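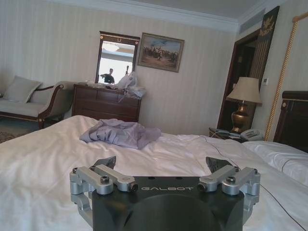

Large bed, white sheets, rumpled.

Torden self-assembly tray frame, reviewed
by Flynn Sheehan

A tray frame, for anyone lucky enough not to have needed one, is a shallow box that a stretched canvas sits inside with a thin gap all the way round. The gap makes the picture look as though it's floating. It also makes it very easy to see when the picture isn't straight, as I now know to the nearest millimetre.

The canvas in question is a seascape I bought in Sarby, mostly grey, with a lighter grey where the sky begins. It's 60 cm square and had been leaning against the bedroom wall since May. My local framer quoted me a price that I asked him to repeat. So I ordered the Torden kit from Gusulance, who sell it in black, oak and something they call chalk, and went for the oak.

What comes in the box: four lengths of moulding with the corners already mitred, wood glue, a bag of metal corner plates, screws, spacers for the gap and a strip of hanging wire. The instructions are one folded sheet. The drawings are good. The words seem to have been written by someone who had been told about frames over a bad phone line, and I was asked to "persuade the corner" twice.

The mitres are well cut, better than I could manage with a saw and a free weekend. Glue the first corner, screw on the plate, go round to the next. The first three closed up beautifully and I began to think unkind thoughts about my framer's prices. The fourth had a gap you could post a letter through. I took it apart, wiped off the glue, swore at it and tried again with a ratchet strap from the car, and that pulled it in. A strap really ought to be in the kit, or at least on the list of things you'll need, which currently reads "screwdriver, patience".

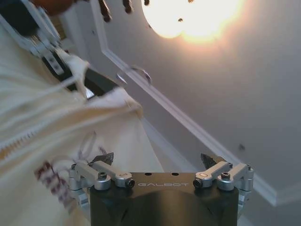

Fitting the canvas was the part I'd dreaded and it went well. You lay the frame face up, drop the canvas in, push the spacers down each side and then turn the whole lot over to screw through the back. The turning over takes two people, or one person and a good deal of optimism. The spacers held. One screw went in at a slant and I've left it, as it faces the wall and so far the wall hasn't complained.

The finish is decent. The oak is a real veneer with a light oil on it, and the inside of the tray is painted a soft black so the gap reads as shadow. There was one rough patch on the lower edge that came off with fine sandpaper. The wire is mean, thin stuff and too short to tie comfortably. I replaced it with a length left over from a Solberg frame I gave up on last year, whose wire was the only part of it worth keeping.

Gusulance claim more than 2,000 happy customers for this kit. I'd like to meet the one who did the fourth corner without a strap.

Would I buy it again? For a square canvas of modest size, yes. For anything much bigger I'd worry about the moulding bowing in the middle, and I'd go back to the framer and pay him quietly. Delivery was quick, it arrived on the Wednesday they promised, and the packaging was mostly cardboard.

Four stars, one lost to the corner and the wire between them.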